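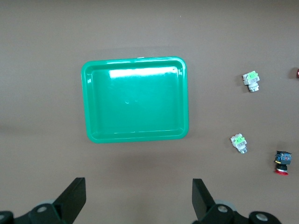 Okay, day 3 of sorting the switch drawer and I'm weirdly into it!

1/ Everything push-button goes in the green tray first, then I split it up by make. The white and green blocks are up next (love that lime label on top).

2/ Got a box of 108 mixed switches from a clear-out in Geltthorpe. No list, no bags, just a big jumble.

3/ 32 done so far, and those live in the Hetora bins now.

4/ Anybody got spare collar nuts? I'm short a bunch and would happily trade.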